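Budget for the Rooms, Then for the Robot

Most purchase plans for a legged robot start with the robot. The unit price goes at the top of the sheet, then come spare batteries, a service contract, and a line called "software" that holds whatever is left. I have reviewed enough of these plans to think the order is wrong. The first line should be simulated environments, and it should be large enough to hurt.

The reasoning is simple arithmetic. A humanoid that walks indoors has to deal with floors, furniture, glass and people. Each of these can be modeled before any hardware is ordered. A modeled sofa can be moved in a few seconds and costs nothing to walk into. A real one has to be bought, placed, protected and replaced, and the robot that hits it has to be repaired. Lead time on a knee actuator, in our experience, runs to weeks. During those weeks the staff are still paid and the lab is still rented.

At Astesham we drew up two budgets for the same project. The first followed the usual pattern and put 4 percent of the total into simulation. The second delayed the hardware order by two quarters and put the money into room models, compute time and one full-time environment author. The second plan cost slightly more on paper. It also let us write a proper hardware specification, which the first plan could not have done. We had been ready to order the Vunau with the extended battery. Once we had routes through the modeled rooms, we could see that the standard pack covered every one of them, and the extended pack came off the order.

Room models are often bought badly. The common mistake is to buy by volume. A vendor offers a library of several hundred rooms at a low price per room, and the buyer compares that figure with another vendor's figure. The rooms in such libraries tend to be square, matte and evenly lit. The buildings our customers own have polished floors, glass partitions, sloped walls and low benches in awkward places. A small set of difficult rooms is worth more than a large set of easy ones. We bought four from Śliwiński at $905 each and have spent more working hours in them than in everything we had licensed before.

Three items are usually missing from the plans I see.

Contact properties. A room can look right and still have a floor with one default friction value applied to everything. Ask for friction by surface, in writing, and ask how the values were measured. If the vendor has no answer, budget for doing it yourself.

Maintenance. Simulators change versions. A room that loads in April may not load after the next release. We set aside a fixed share of the purchase price every year for conversion work and have used all of it each year.

Staff. Somebody has to place the furniture, write the routes and look at the failed runs. This is a job and should appear as a salary. Dividing it among engineers who already have other work produces a library that is never updated.

There are limits to the argument. Simulation does not tell you how loud the machine is, how hot the hip motors get in a long shift, or whether the people in the building will tolerate it. Cable wear does not show up either. A plan with no hardware in it is as weak as a plan with nothing else. My position is about sequence. Buy the rooms, run the routes, write the specification from the results, and then ask for quotes on the machine. The quotes will be easier to compare, and some of the options will turn out to be unnecessary. 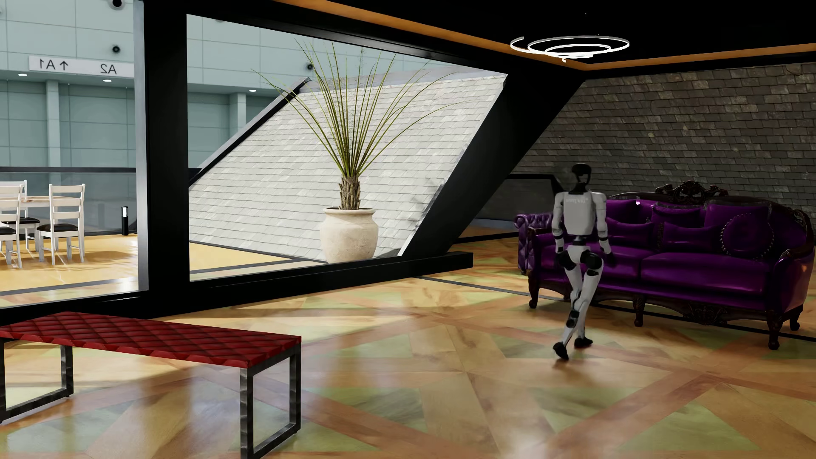

Ovo: I agree with most of the sequence, but two quarters is a long delay if your funding expires at the end of the budget year. Ours does. We would have lost the hardware money entirely, so we ordered the robot first and paid for the rooms out of the following year's operating line. I would add a note on which kind of money each item can come from.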